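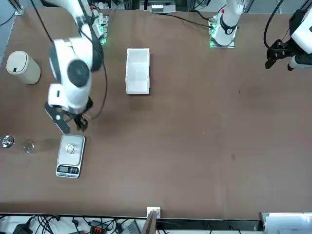
I've been weighing liquids for dressings, syrups and one very stubborn batch of ginger cordial for months now, and I finally have a scale I look forward to using! It's the Nepia flat scale, picked up at the kitchen shop in Girnildale, and I've had it out on the big brown table nearly every day.

It's a plain thing to look at. Stainless platform, rectangular, with a dark strip at one end for the display and the buttons. That's the layout I like best, by the way. My old scale had its readout tucked under the platform, so a mixing bowl of any size hid the numbers completely and I ended up crouching with my cheek on the counter. With this one I can put down something wide and still read it standing up.

Top load is 3,000 grams, plenty for me. I checked it against my friend Halima Swai's scale (she bakes for a living and hers gets calibrated) using a full stock pot. Hers said 2,278 and mine said the same, twice. Then a jar of honey: 506 on both. I was ready to forgive a gram or two and didn't have to.

Tare is quick. Put the glass down, press, pour, press, pour. I made a vinaigrette this way with everything going into one small glass, oil last, and had only that glass and a spoon to wash afterward.

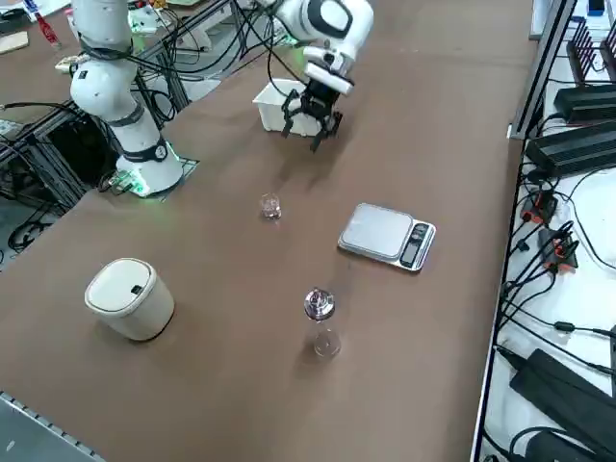 Small amounts are where I expected trouble, and there is a little. If you add vinegar drop by drop the display can sit still for a moment and then jump. Pour in a thin steady stream and it keeps up nicely. For yeast or spices I tip in a pinch, wait a second, then add the next pinch.

The timeout is generous too. I walked off to answer the door in the middle of a syrup, had a proper chat with Ruairí Cronin about his fence, came back and my tare was still there – I could have kissed it.

Now, the glassware. I bought a small spouted beaker along with the scale, and I'd tell anyone to do the same. It's short and wide so it doesn't wobble on the platform, and the lip gives you a clean pour with hardly a dribble down the side. I use it for water and anything thin. Thick stuff like molasses goes in a plain cup where I can get a spatula around the bottom.

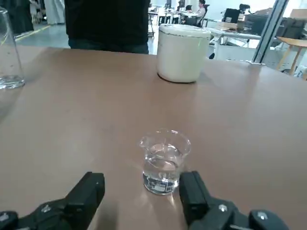 The beaker, a little more than half full of water.

Finished dressings go into a clear bottle with a metal cap. I like being able to see the layers settle, and a narrow neck is good for pouring at the table, though you'll want a funnel for filling it. The rest of my setup is a white open bin for things on their way to the sink and a little cream trash can with a push button in the lid, for lemon ends and torn-off labels. A tabletop trash can sounded silly to me until I had one. Now I'd miss it more than my good knife.

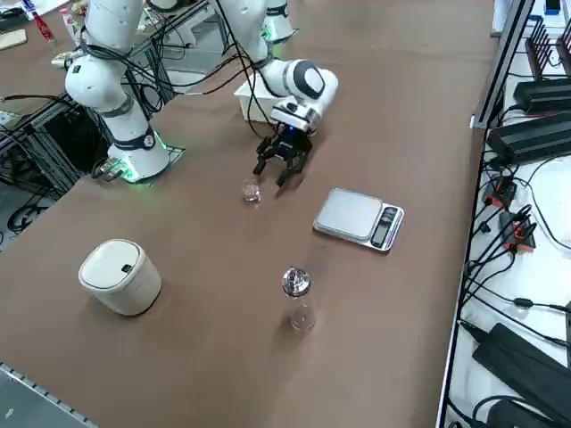 What I'd change

The buttons could do with more of a click. With oily fingers I sometimes press tare twice to be sure. And I'd love a longer instruction sheet, mine was one folded page and the part about switching units took me three readings.

Cleaning

A damp cloth and a drop of dish soap on the platform, nothing else. Stainless shows fingerprints, so if that bothers you keep a dry towel close by. I do the strip with the buttons last, with the cloth wrung out hard.

Would I buy it again? Yes, and I already have – one went to Augustina Ayaaba for her new kitchen, and she has been sending me cordial recipes in grams ever since.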